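Hudetti Rimmed Cutting Board: four weeks in
Posted Jan 22, 2026
Filed under: Kitchen, Boards and Knives

I was ready to dislike this one. Hudetti charges more for a cutting board than I paid for my toaster, and the product page spends 400 words on the "story of the stripe" before it gets to the measurements.

The stripe is a band of paler wood that runs across one corner at an angle. It does nothing. I mention it first since Hudetti does too, and because it probably accounts for a good part of the price. If you like it, fine. The plain version from Jurnon has no stripe and costs a lot less.

What I wanted to know was whether the raised rim earns its keep. Hudetti says it holds juice, and with a tomato or two it did. With a roast chicken in December it held for a while and then let go at the corner nearest me, all over my sleeve. A proper groove would have done better. The rim also gets in the way when you want to scrape chopped onion straight into a pan. You have to tip the whole board, and half the onion hangs back along the edge.

Cleaning is fair. The rounded corners wipe out easily, but crumbs collect where the rim meets the flat part, and I went after them with an old toothbrush more than once. I oiled it twice. The first coat soaked in within 20 minutes and left the grain looking very good, I'll give them that.

Knife marks showed up in the first week. They do on any wood, but the listing says "resists scarring," and mine didn't.

Size is the other sticking point. It's fine for one person making dinner. If you bake, or cook for four, you'll be hunting for a second board before long.

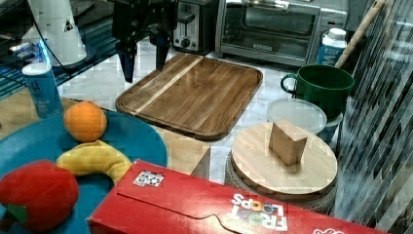

I've ended up leaving it out on the counter, which wasn't the plan. It won't stand upright in my rack – the rim catches – and it's too nice to shove in a drawer under the pans. On a pale marble-look top the brown wood does look handsome, and guests have asked where it came from. No guest has asked about my old Greenwood board, and that one has cut more bread.

Would I buy it again? At full price, no. Nakavance had it marked down after the holidays, and at that price I'd think about it, mainly as a serving board for cheese or fruit. For daily chopping I went back to the Greenwood.

Rating: 3 out of 5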